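Home Living Skills, Unit 4: Setting Up and Clearing a Practice Kitchen Table
Course handout
Instructor: Mariann Simon
Lab coordinator: Zoltán Sipos

Purpose of the unit

This unit introduces the practice table used in the remaining labs. Students learn to arrange a small set of kitchen items, to sort play food into its dishes, and to return the table to its starting condition for the next group. The methods apply equally to a home kitchen. Play food is used so that a task may be repeated as often as necessary without waste.

Students should read Sections 1 to 3 before the Monday lab. Section 4 is completed during the session.

1. Terms used in this unit

Base dish: a plate, bowl or colander that stays in one place for the whole task.
Loose item: any item resting directly on the tabletop.
Held item: any item resting in or on a base dish.
Clear zone: the part of the tabletop kept free for moving items from one dish to another.

An item may change from loose to held in the course of a task. A base dish may not be moved unless the task sheet says so.

2. The practice table

The tabletop is white, so pale dishes must be placed with some care. The ketchup bottle is laid on its side on the oval or round plate. The colander is placed next to this plate and left empty at the start. Play fruit is divided between the tabletop and the bowl according to the task sheet, and a sheet may call for two pieces of the same kind, one loose and one held.

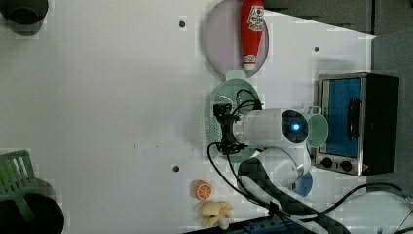
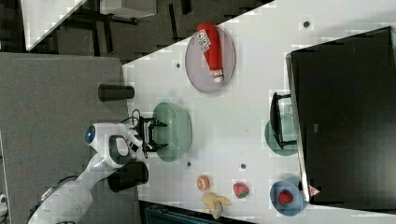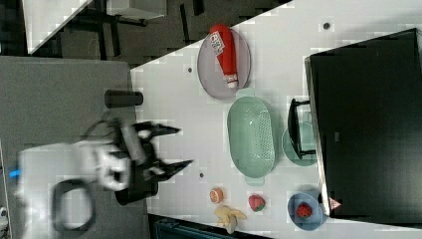

Red ketchup bottle on its plate, with the green colander next to it.

3. Order of work

3.1 Read the task sheet in full and name each base dish aloud to your partner.
3.2 Place the base dishes first, beginning with the plate for the bottle.
3.3 Lay the bottle down with the cap toward the colander.
3.4 Place the held items, then the loose items. Strawberries are set with the green top visible. The half orange is set with its cut face up.
3.5 Check that the clear zone is free before starting the task.
3.6 Move one item at a time. An item that falls is returned to its last position, and the move is repeated.
3.7 At the end of the task, remove loose items first, then held items, then the base dishes.

Partners change roles after each full round. The partner who is not moving items keeps the written record and does not assist.

4. Lab record

Each pair completes 4 rounds. For every round, enter the following on the record sheet:

Task sheet letter
Base dishes used
Loose items at start and at finish
Time for setting up, in seconds
Time for clearing, in seconds
Items dropped or misplaced

A complete round, including clearing, should take no more than 600 seconds. Pairs that finish in under 360 seconds should repeat the round using the alternate layout. Speed does not count toward the grade. Completeness of the record does.

5. Care of materials

Play food and dishes are wiped with a damp cloth and dried before storage. Colanders are stored upside down on the upper shelf. Wire racks are stored flat. Missing or damaged pieces are reported to Ildikó Szekeres by the end of the same session and are entered in the log kept inside the cabinet door.

6. Assignment

Write one page comparing two of your rounds. State which items were most often misplaced and propose one change to the layout. Attach both record sheets. Work is due at the start of the next lab.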